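White surface day at the Plandalton rooms

I finally got stuck into the big white surface in the back room, the one we all lean things on and then pretend we haven't. It started in February, when Trinidad Espiritu came by to drop off the Lacson paperwork, took one look and said, "What is that, gravy?" Fair question! I'd stopped seeing it, the way you do with your own place.

Brown marks, mostly. There's a stack of little smudgy dashes one over the other, a loose scatter of dots off to the side, and one short smear out on its own. Plus a thin pale blue line wandering down and off to the right (pen, maybe? I'm not owning up to it).

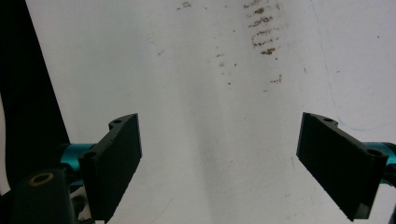 So I made myself a cup of tea and put out a bucket of warm water, a squirt of dish soap and two old tea towels that were headed for the rag bag anyway. My nan swore by bicarb for this sort of thing, but I've gone off it for anything with a painted finish, as it can leave you with a dull patch the shape of your elbow. Soft cloth first, small circles, and don't scrub like you're angry at it. I give each patch 30 seconds with the damp cloth held flat before I even think about rubbing.

If soap doesn't shift the last of it, Gidavberg on the corner has those white foam erasers. Try one somewhere out of the way first, please, I've learned that lesson on my own hallway.

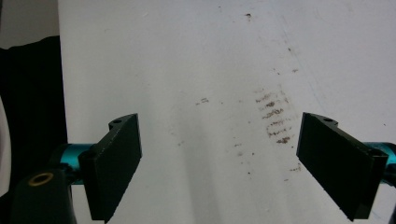

A wide stretch of white in the back room.

While I'm at it, would whoever has the good step stool from the Zoka shelf please bring it back? I can't reach the top edge without it, and I'm not standing on the swivel chair again. Spare cloths are welcome too, any colour, just leave them in the tub by the sink.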